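The Long Way Round to a Clean Plate

By Shiuli Sheikh

My grandmother never washed a dish at the sink if she could help it. She carried a basin to the table, sat herself down with a cushion at her back, and worked through the supper things while the rest of us were still talking. I thought of her all through my visit to Tarnside, where Baltasar Salcedo teaches an evening class in keeping house the slow way, and where the table is the first thing he wants to talk about.

Baltasar ran the kitchen of a small inn called the Gavholm from 2000 to 2006, and he came away from it with a bad knee and firm opinions about orange sauce. Anything made with tomato or paprika, he told me, should be dealt with before the coffee is poured. Once it settles into the plate you are no longer rinsing, you are scrubbing – and scrubbing is how a pleasant evening gets long.

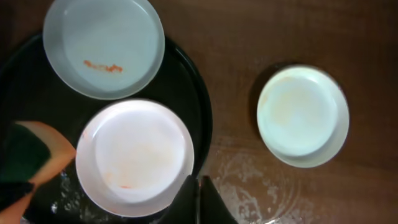 Small white plates with the last of the sauce, and a two-sided sponge close by.

His method begins with the soft side of the sponge, always, and a good minute of patience. The green side comes out for stubborn spots only, and even then he uses it the way you would scratch a cat, lightly and in one place. He likes a big round tray under the plates to catch the drips, and he has strong feelings about the tray too. It should be dark, so you can see the suds you missed, and it should have a rim, even a low one. I own a tray from Nijs that has no rim at all, and I felt rather ashamed of it by the end of the afternoon.

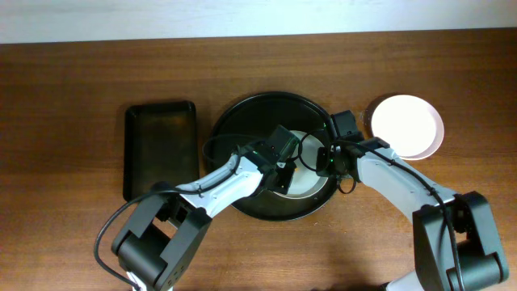

Do I need a special tray for washing up at the table?
Any tray with a raised edge will do, so long as it is wide enough to hold a plate flat and light enough to carry back to the sink when there is water in it.

I asked about the wood, naturally, as I have a pine table at home that bears the ring of every mug my family has ever owned. Baltasar is calmer about this than I am. He finishes his tables with an oil called Mekideck, two thin coats every August, and he keeps a folded cotton towel on his shoulder so that he can get to a puddle while it is still a puddle. Wipe along the grain, he says, then go over it again with the dry end. He has very little patience for people who leave a wet patch overnight and then blame the carpenter.
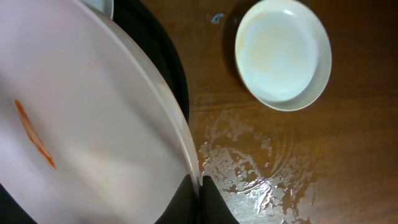

What takes an orange tint out of a white plate?
A paste of baking soda and a few drops of water, left on for fifteen minutes and rubbed off with a soft sponge, lifts most of it, and a second round usually takes care of the rest.

We got onto the subject of stacking next, and I'm afraid we stayed there quite a while. Most of us pile the dirty plates up the moment the meal is over (I certainly do), and all that happens is that the clean underside of each one picks up the sauce from its neighbor. Baltasar spreads his out instead. It takes up more room and it looks untidy for a bit, but every plate then has one dirty face and not two. He does the least greasy first, so the sponge stays decent for longer, and he rinses it out well before he starts on anything that has held oil.
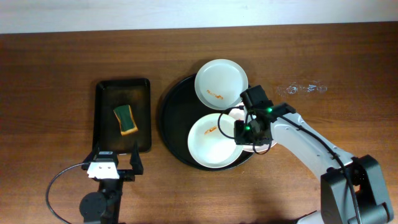
Plates on the round tray, the sponge on the other.

I drove home with a jar of his baking soda on the seat beside me and a promise to send him a photograph of my poor table. That evening we had pasta with red sauce, the two-sided sponge came out before the coffee did, and my husband asked me why on earth I was doing the dishes sitting down.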